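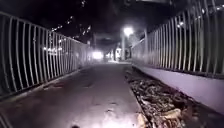 News from the back bench

Those of you who come in of an evening will have noticed that the long table by the kiln cupboard has been taken over again, and I'm afraid the blame is mostly mine. The little walking robot that Aiguo Long and I have been building since the winter has reached the stage where it wants to be out of doors, and so for much of May we have been taking it along the railings path after dark and then coming back to the workshop to argue over tea.

For anyone who missed the last newsletter, we call it Golent, after a misprint on the box its first motors came in. It has a camera low down at the front, a lamp beside it, and a small computer in its middle that Muireann Ó Dálaigh rescued from a drawer and has been teaching to find its way. The idea is that Golent should be able to walk a plain path from one end to the other with no hand on the controls – no maps, no satellites, only what it can see from its own height, and that is hardly any height at all.

We chose the path for its edges. There is a pale kerb running along the foot of the railing on one side, dead straight, and Muireann reasoned that even a fairly dim robot ought to be able to follow a line like that. The other side is a different matter. The leaves have gathered in a long strip under the wall, and where they stop and the paving starts is anybody's guess in places. On our first evening Golent took the leaves to be path, waded in up to its knees and stood there paddling. Aiguo fished it out and spent a good while picking twigs from the hip joints with my best tweezers (which I would like back, Aiguo, if you are reading).

So the steering now trusts the kerb a great deal and the leaf side only a little, and things are much improved. We have also turned the lamp down. I had been very proud of that lamp and it took two people to talk me round, but they were right. With it at full strength the ground just in front came out so white that the camera could make very little of it, and everything further off sank into the dark. At 40 per cent it is a kinder sort of light. 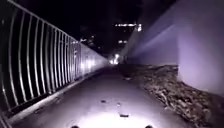

The lights at the far end gave us more bother than I would have thought. Golent's camera adjusts itself to whatever is brightest, and if it gets a good look at a lamp it decides the whole world must be bright and darkens the path to match. Muireann's cure was to have it judge the brightness from the lower part of the view only and leave the sky and the lamps to look after themselves. It took her one evening and 30 lines of code, and I still don't quite follow it, but she has promised to go through it with anybody who brings biscuits.

The other job was the dark bits on the paving. A leaf lying flat is no trouble to walk over and a stone very much is, and from a camera down near the ground they look rather alike. For now Golent slows down for anything dark and puts its feet more carefully, which makes it look like somebody crossing a kitchen in socks. Aiguo has been saving stills from our walks and sorting them by hand into leaf, stone and don't know. He would like 1000 before we try anything cleverer and he has 42, so if you have a patient half hour to spare he would be very glad of the company.

Still on our list are a better seal round the battery hatch, new rubber for the feet (the back pair are wearing quicker than the front, and we haven't got to the bottom of that) and a handle on top, as we are all getting tired of stooping. If anyone has an old suitcase handle with the screws still in it, please leave it in the tray marked Golent by the door. We are usually at the bench from seven, and you are welcome to come along on a walk. Wear something warm and bring a torch, but do keep it pointed at the ground behind the robot.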